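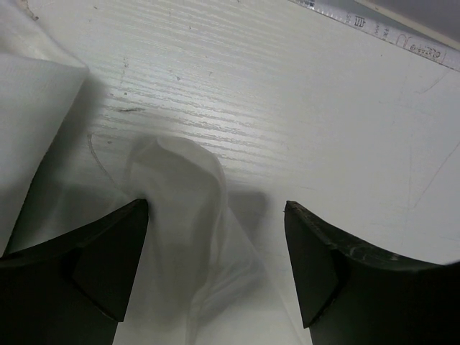

Wrist cam, sheer cloth, fingers open. My whole week looks like this.

October 4, 2026

Quick one tonight, I have to be up early and the laptop is at 39 percent and I can't find the charger.

So. Cloth. We are at 679 episodes on the cloth set and I want to write down where things stand before I forget what I changed and why. Last post was back in January and it was all blocks and cups. Somebody emailed asking if I quit. Did not quit. Moved to fabric, which feels similar to quitting.

The task on paper is simple. Sheer white piece starts bunched up on the table, arm grabs it by a bit that will let it open out, lays it down, smooths it. I drive the arm with the hand controller, everything gets recorded, the wrist view and the joint positions and the gripper opening. Then the policy is trained to copy what I did. Garbage in, garbage out, and this month I have been the garbage.

Stuff I got wrong, in no order:

Starting states. For the first big batch I bunched the cloth the same way every time. Pinch the middle, lift, drop. Makes a nice little tent with a peak on top. Looks great on camera, super easy to grab. The policy trained on that went straight for the peak every single time, and if there wasn't a peak it hung in the air over the table like it was waiting for a bus. So now I mix it up. Tents, ropes, wads, half folded, folded and then kicked with a knuckle. I still do tents, the one up top is a tent. Just not only tents.

White on white. White fabric, white table, a second sheet of white cloth lying flat next to it. Huệ Hà asked me why I hate myself. Fair. But the place where this has to run eventually is a linen sorting bench and guess what color everything is there. If I record on a nice green mat I get a policy that knows about green mats. I did try the mat for one evening, success rate shot up, and then it fell to basically nothing when I took the mat away. Tossed those episodes. Well, moved them to a folder called mat_no, I never really delete anything.

The sheer part is its own headache. Table grain shows through in the thin spots, so the edge of the fabric is sort of a rumor. The gray in the folds is the best cue you get. Overhead light washes that out if it's too strong. I've turned the lamp down two notches since the start and I should have logged which episodes were at which notch. Did not. There's a column for it now.

Also finger shadows. They fall right on the cloth as you come in, and I suspect the model is using them to judge height. Which is kind of clever? But it means if the lamp moves, the height sense moves. Huệ wants to randomize the light position in every session. I want to finish the set with it fixed and then do a smaller set with it moving. We haven't settled this. She is probably right, she usually is about lighting.

Ok, the ruler. I lay a clear plastic one across the table to set how far out the cloth starts. Works fine. Should it be in the shot? I go back and forth. If it's in all of them the model may lean on it, if it's in some of them then it's just clutter and clutter is good. Currently doing some. Coin flip before each one, literaly a coin.

Gripper. Still on the dark fingers with the squared tips. They're getting scuffed on top, doesn't seem to matter for the cloth. What does matter is the tips - they press flat on the table and slide under a fold pretty well if you come in shallow, and if you come in steep they just push the whole thing away from you. Took me forever to learn that with my own hands and I think the early episodes are full of me learning it. So the question is do I keep them. Recoveries are useful, everybody says so. A person flailing for forty seconds is maybe not a recovery.

What I ended up doing: rewatched the lot at double speed and tagged each one clean, recovered, or flail. Total clips on disk including the old block stuff is 2061, but I only went through the cloth. It took two evenings and a lot of noodles. Flails are out of training for now.

The recording software is still Nandulex, same as before. It crashed on me twice this week, both times on save, so now I stop and restart it every break. Annoying. Saw that Onix has a recorder too, haven't tried it, if you have then tell me how it handles dropped frames. Mine just quietly repeats the last one, and I only noticed when the cloth froze and the joints kept going. Wrote a little check for it. Will post the script when it's less embarassing.

Pace. A good hour is lots of episodes, a bad hour is me resetting a bit of fabric and swearing. Resets are most of the work, honest to god. The driving is the short part. If you're planning something like this, time your resets before you promise anyone a number. I promised 707 to the people at Drovthorpe because that's how many fit in the schedule back when I thought resets were free. Close now. Should get there in a couple sessions if the wrist cable behaves (it has started to twinge at full rotation, I taped it, we'll see).

Next up, besides the light fight:

- a heavier fabric, so it's not all this floaty stuff
- cleaning the table, or NOT cleaning it. It's got specks and hairline scratches all over. I'm leaning leave it. Real benches are dirty
- getting Huệ to drive for a session so it's not all my habits in there. I always come in from the right, I can see it in the plots
- retrain without flails, same seed, compare

Will put up curves when the run is done. Laptop just dimmed itself, going to look for the charger.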